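Features > Food > The Snack Drawer

The banana needs no improving

Siveck wants $34 for a banana slicer, and Flakeo will sell you a padded case to carry the fruit in. I tried both in March and went back to using my thumbs.

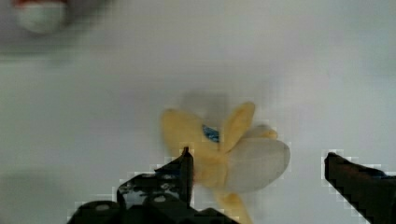 The case fits a straight banana, and I have yet to buy one. The slicer left two ends to trim with a knife, then sat in the sink. Flakeo's page claims 3,508 happy buyers – I'd like to hear from them a year on.

Peeling takes seconds. Pull the flaps down, eat, toss the skin. Maybe somebody needs a gadget for that. I doubt it.

© Marras Magazine | Contact | Back to top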